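Members visit Zerside's training floor at Milthorpe

Members of the Hrynyshyn Automation Society spent the afternoon of June 27, 2018 at Zerside, the handling equipment firm in Milthorpe. Zerside took over the old Trestex building in January and has put its gripper work on the ground floor. This was the first time it had let an outside group in.

Tavion Szabo met us at the loading door and signed us in. The visit had been planned for two groups, but a few members were held up by the roadworks on the bridge and we ended up going through as one. Anyone who has been to the Trestex open days will remember the place as a warehouse. Part of it is now laid out with household furniture, and this is where Zerside records people doing ordinary jobs with hand-held grippers.

Ihor Symonenko gave the introduction. The gripper is the same shape as the one that goes on the arm, but a person carries it. The operator does the job by hand, the camera on the tool records it, and the recordings are used to teach the arm. Ihor said they tried steering the arm with a joystick first and gave it up after 400 recordings, as it was slow and the operators got sore necks from watching the screen. A session with the hand-held tool needs no arm in the room at all. Their target for the first household set is 2000 recordings, and they had 434 on the day we came.

We then moved onto the floor while a session was being set up. Kyrylo Onyshchenko took questions as it went along. Most were on the printed marker boards, which give the software a fixed point to work out where the tool is. He said the boards have to stay put once a session starts. If one gets bumped, the recordings made after that are thrown out and the setup is checked again from the beginning. 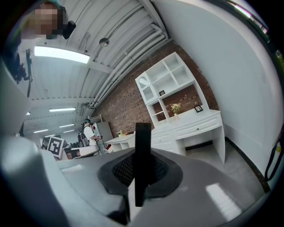

On the floor at Zerside, from the camera on one of the hand-held grippers. The marker board is left of the operator in the cap and headset.

Several of us had a turn with a gripper afterwards. It is heavier at the front than it looks and most people held it too tightly. The exercise was to lift a tea towel off a table, fold it once and put it down again. Lifting was easy enough. Folding took practice, mainly in learning to turn the wrist before closing the fingers. Hanna Ivanyshyn, who trains new operators, said a week is normal before someone's recordings are good enough to keep.

Svyatoslav Pasichnyk finished with a demonstration of the arm itself in the room next door. It was given seven towels and folded five of them. One was dropped at the first lift and one was folded with a corner tucked under. He ran the dropped one again at our request and it was folded on the second try. He was asked when the arm would be offered for sale and said there was no date. The current work is on grip strength with wet cloth, where the fingers still slip.

Questions over tea covered cost, the life of the finger pads and whether the recordings could be used with another maker's arm. On the last point the answer was yes in principle, provided the gripper is the same, but they have not tried it.

Our thanks to Tavion and the others for giving up the afternoon. Zerside has agreed to a second visit for those who missed out. Numbers will be limited, and closed shoes are required on the floor. Please give your name to the secretary at the next meeting if you want a place. Parking is at the rear of the building, off the laneway, and the front gate is kept locked.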